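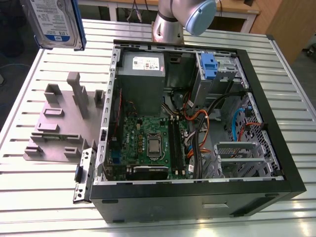 According to a comment received from the Palledcombe taproom, the second pilot batch tasted cleaner than the first but was too thin for a beer sold at that strength. The same comment asked for more body and a slower pour. Both points are addressed under fermentation and packaging.

Skedildale Heritage Grain Beer
Progress report to the Storna Rural Enterprise Fund
Reporting period: October to March

1. Status

Three of the four milestones in the grant agreement have been met. The fourth, a packaged release of 1,000 bottles, has been moved from March to May. The change was submitted to the fund in February and does not affect the total budget.

2. Grain supply

The bere barley crop was harvested in late August and delivered to the maltings in two lots. The first lot was accepted. The second arrived above the moisture limit in the supply contract and was dried before steeping, which added nine days to the schedule. Germination on the second lot was uneven, and the maltster has advised using it only in blends.

Extract from the first lot was lower than the recipe assumed. The grain bill for a standard batch has been raised from 142 kg to 155 kg to reach the same original gravity. Mash filtration is slow with this barley – the husk is thin and the bed compacts – and oat hulls are now added to every mash.

3. Fermentation

Pilot batches one and two were fermented with the Ekanayake farmhouse culture, held at two different temperatures. Batch one was fermented warm and had a strong clove character that most tasters disliked. Batch two was fermented cooler and was better received, but it finished dry, at 1.004.

For batch three the mash temperature was raised by two degrees and the pitch rate reduced. Final gravity was 1.010. The beer has more body, and the clove character remains low. This is the recipe proposed for release.

The culture has been repitched six times. Plate counts at the fourth and sixth generations showed no bacterial growth. A frozen reference stock is held at the brewery and a duplicate at the Palledcombe site.

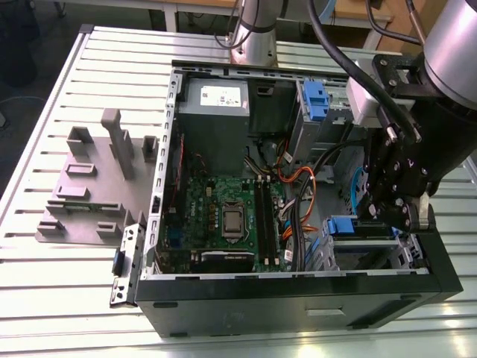
Will the May release use grain from the second lot? Only as a minor part of the grist, blended with first-lot malt and kept below a fifth of the total by weight.

4. Packaging

Bottle conditioning trials were run at three priming rates. The highest rate gave gushing in four bottles out of 24 and was dropped. The middle rate gave a stable head and is the one selected. Bottles are stored upright for three weeks before release.

The label text has been approved. The 33 cl bottle was chosen over the 50 cl bottle on cost, and the cartons have been ordered to fit. Delivery of crown caps is still open – the supplier has confirmed the quantity but has not given a date.

5. Expenditure

Spending on malt is over the original line because of the larger grain bill and the drying charge. Spending on laboratory work is under, as fewer plate counts were needed than planned. A transfer between the two lines is requested. No change is requested to equipment or labor.

6. Risks

Slow runoff remains the main production risk. A stuck mash at full batch size would delay the release by at least one week. Crown cap delivery is the second. Malt stock is enough for the release and one repeat batch.

7. Next period

Brew the release batches in April, complete conditioning, and deliver the first cartons to Palledcombe in May. The seed order for next season is due before the end of April, and the Skedildale growers have asked for a decision on acreage by then. Tasting sheets for batch three are attached as Annex B.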